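Progress report to the Ostermann Fund
Karkemari school clothing exchange, second period
Prepared by Eduardo Mendes, Dec 2, 2018

This report covers the period from May to the end of last month. The first report dealt with setting up the room and getting the schools on board, so I have left most of that out and kept to what changed.

## Where we are

The exchange is open at both sites, Karkemari and Plidancombe. Families bring in school clothes that no longer fit and take what they need in the next size. There is no charge and no form to fill in. We gave out 523 garments in the period, 178 of them at Plidancombe, which opened later and has shorter hours.

Shirts and T-shirts move fastest. Pants come in worn through at the knee and we can pass on only a small share of them. Winter coats are still the weak spot. We asked for them in the fall letter and got a fair number in adult sizes, but very few that would fit a child under eight.

## Sorting and storage

The sorting routine was rewritten over the summer. Clothes are now checked, washed, folded and put away by size, and the school and color come second. Before, we shelved by school, and parents with children at two schools had to go through the whole room. Plain items with no crest sit together on the middle shelves and can go to anyone. 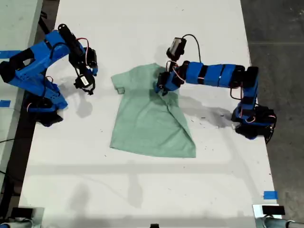
Can families outside the four partner schools use the exchange?

Any family living in the district can, and the school their child attends makes no difference. Items with a crest are held for that school's own families through the first two weeks of term, then go to whoever asks.

The rule on crests came out of a complaint in the first period and has worked well enough since. I would like to keep it through next year before looking at it again.

## Laundry

Washing is still our largest running cost. The contract with Grusholm Laundry was renewed on the same terms, with pickup every second week. In the busy part of the season that was not often enough - bags stood in the hallway at Karkemari and the school asked us to move them. We paid for two extra pickups out of the supplies line. I am asking the fund to let us make that move a permanent one in next year's budget. The total stays the same.

Stain removal we do ourselves. Anything that still shows ink or grass after a second wash goes to textile recycling.

## Plidancombe

The site opened five weeks late. The room needed a new lock and the landlord took his time over it. Opening hours are after school on two afternoons, and turnout has been uneven, good at the start of term and thin after that. Part of the trouble is the entrance, which is at the back of the building and hard to find. A sign is on order. Parents have also asked for one evening a month, and we will try that after the winter break.

Shelving there is secondhand and the lower shelves sag. It will do for now.

## Spending

We are within budget on rent, printing and insurance. Supplies is over for the reason given above. The travel line is almost untouched and I suggest putting over 40 percent of it toward children's coats, bought new if we cannot find them used. The full ledger is attached separately, along with the receipts you asked for after the first report.

## Next period

- Evening opening at Plidancombe, once a month to begin with
- Coat drive, with the letter going out earlier and stating the sizes we need
- New size labels for the shelves at both sites
- Meeting with the schools about dropping crests on sports clothes - two have said they are open to it

I need an answer on the laundry and coat requests before the Grusholm pickup schedule is set for the new year.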